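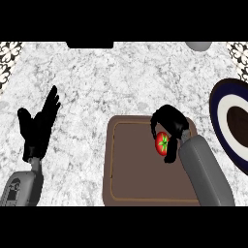 # The tomato comes first at Plomelar

Before a robot handles any food at Plomelar, it handles a tomato in simulation: gray arm, black fingers, a brown cutting board on a marble counter. Cooks used to walk past the screen. Now several of them are paid to sit in front of it.

Plomelar makes lunches for office buildings, nearly 300 trays on a normal shift. The company began planning for two-armed machines in March, starting with the cold prep line. The software comes from a small firm called Dallel, and the cooks review its simulated runs before anything is tried on the floor.

Zamfira Stoica ran cold prep for years. Her mornings are split now. She spends the first part at the line with a knife and the rest marking up grips, noting where the fingers press too close to the stem or where a hand hides the spot she would cut.

"I never had to say how I hold a tomato," she says. "I had to go back to the board and watch myself do it."

Her notes go to Dallel in plain sentences. She asked for that after the first form she was given had 49 fields and no space to write.

The work pays the same as prep. Stoica thinks it should pay more, and she has told the managers so. Her wrists hurt less at the end of a shift, but she gets headaches from the screen, and she misses the talk at the counter. Two of her coworkers tried reviewing and went back to knives.

Plomelar has promised that no one on cold prep will lose hours during the trial. What happens after it is not in writing. New hires are already being asked whether they are comfortable with a computer — a question Stoica was never asked.

She still trains them on the knife first. Reviewing starts after 40 shifts at the board.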